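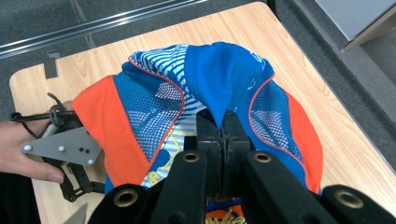 Cheuk-hei Lui wants to know if the mesh panels snag in the wash, and whether the whole thing can go in with the rest of the kit or needs its own load. Short answer, mesh is fine, bag it or turn it inside out, wash with like colors. Long answer further down under Care.

Sultis Match Jersey, Blue / Orange
Item 692
In stock, most sizes. Larger ones go first, see Sizes.

What it is

Team jersey for playing in. Blue and orange, with the wavy white and blue stripe and thin red-orange piping along the mesh. Yellow in the graphic too, so if your club is strictly two-color this isn't the one, look at the Surkham plain.

Orange panels both sides, blue mesh set into them. The mesh is open, you feel air through it. The solid blue part is smooth with a bit of sheen.

Fabric

Polyester all through, body and mesh. No cotton anywhere. Light for a full jersey — folds down small, you can get a full squad into one medium duffel if somebody bothers to roll them.

Feels slippery new. That goes after a couple washes. Doesn't shrink on cold, we've had the same shop set going since last July and it still measures the same across the chest.

Does wrinkle if you leave it in a heap. Not badly. Shake it out, hang it overnight, most of it drops. Do not iron over the graphic. Really don't, we get one of these back every season with a shiny iron shape on the front and there's nothing we can do for you.

Fit

Cut for movement, so roomy in the shoulder and straight down the body. Not a slim fit. If you're between sizes and playing without layers, go down. If you wear a base layer, stay with your usual.

Sleeves are short. No long sleeve version this run, we asked.

Sizes

Youth S, M, L
Adult S to 2XL
Adult XL and up, low, call first

Measure flat, armpit to armpit, using a jersey you already like. Don't measure yourself over a hoodie. Then compare with the chart sheet in the order pack, the chart is the garment and not your body.

Ordering

Single jerseys ok, no minimum. Team price starts at 12, mixed sizes count toward that, youth and adult together is fine. Blank or with your own numbers and names on top. Numbers add 5 working days, names too, both together is still 5.

Send the roster as one list please. Not nine texts. Size, number, name exactly how it should be spelled, we print what you send. Valentin Nedelcu checks the lists at the counter and will call if a number shows up twice, but he can't guess a spelling.

Swaps on blanks, yes, unworn, tags on. Printed ones no, unless the mistake is ours.

Care

Cold wash, gentle. Inside out.
Close any zippers and velcro in the same load, velcro is what kills mesh, more than anything. Goalie gloves, shin guard straps, all of it, keep it out. Mesh bag if you have one.
Ordinary detergent, a little less than you think. No bleach. No fabric softener, it coats the fibers and then the jersey holds sweat smell.
First 2 washes by itself or with dark stuff. The orange can let go of a little color at the start and there's white in that stripe you want to keep white.
Line dry in shade. Dryer on low if you must, take it out early.
Mud: let it dry, brush it, then wash. Rubbing wet mud just pushes it in to the mesh.
Grass: dab of dish soap, wait, rinse cold.

Don't leave it balled up in the bag till next practice. That's how you get mildew and mildew does not come out of the white.

Folding a stack

Face down, sleeves in, sides to the middle, then up from the hem in thirds. Put the graphic on the outside of the fold so it isnt pressed against itself. Matters more in a hot car than in a closet.

Repairs

Small pulls in the mesh, leave them, or ease the loop back with a blunt needle. Never cut it. Piping that comes loose at a seam we will stitch at the counter, bring it clean.

Goes with

Surkham plain shorts, blue. Close match to the solid section, not exact.
Enache socks, orange. Good match.
Cokgate kit bag, for the washing and hauling of the full set — mesh ends, so damp stuff can breathe on the drive home.

Pickup at the counter or we ship. Team orders go out in one box, sorted by size, packing list inside the lid. Check it against your roster before you hand them out.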